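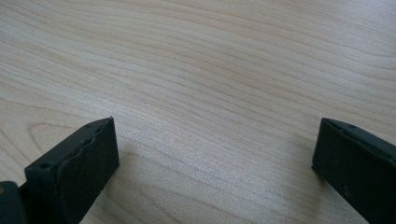
Susetti two-finger hand gripper: bench and kitchen review

Reviewed by Renato Tagle
Category: Workshop tools / automation
Score: 6 out of 10

The Susetti is a hand-held parallel gripper for recording chores. You do the job with it, the recording goes into training software, and a robot arm with matching fingers attempts the same job later. I used one through March, with a Pravanach arm on the other end, to find out which jobs a machine could take over in a small joinery shop and its lunchroom.

Fingers. Black, matte, with a ridged strip along the inner edge. Grip on dry timber offcuts is good. On glazed mugs it is adequate if you approach square. Thin stock is poor: a sheet of veneer or a steel rule flat on the table can't be picked up without sliding it to the edge first. The faces mark easily and hold dust.

Handle. Comfortable for an hour, tiring after two. The trigger spring is too stiff for small hands. Heriberto Huanca, who did half the recordings, wrapped the grip in bike tape and had fewer complaints.

Results on the arm, after 300 recordings per job:

Sorting dowels by colour into trays: reliable. Slower than a person, but it ran through a Saturday without being touched.

Wiping down a table: passable in the centre, missed the corners.

Loading mugs into a dishwasher rack: six of 8 upright on a typical run. The other two needed a hand.

Folding tea towels: no. We stopped the test.

Sweeping shavings off a bench: no. It pushed them into the vice.

The dowel job is worth having. The others cost more time in supervision than they save, and every change of lighting or table height set us back. Anyone expecting a machine to tidy a kitchen should wait.

Price. $3,000 for the gripper and software licence, arm not included. The Castillo unit is cheaper but its fingers flex under load. I haven't tried the Tisier.

Faults. One loose finger screw in the second week. Calibration drifts if the tool is stored on its side, and the manual doesn't mention it. Replacement fingers took nine days to arrive and are sold only in pairs.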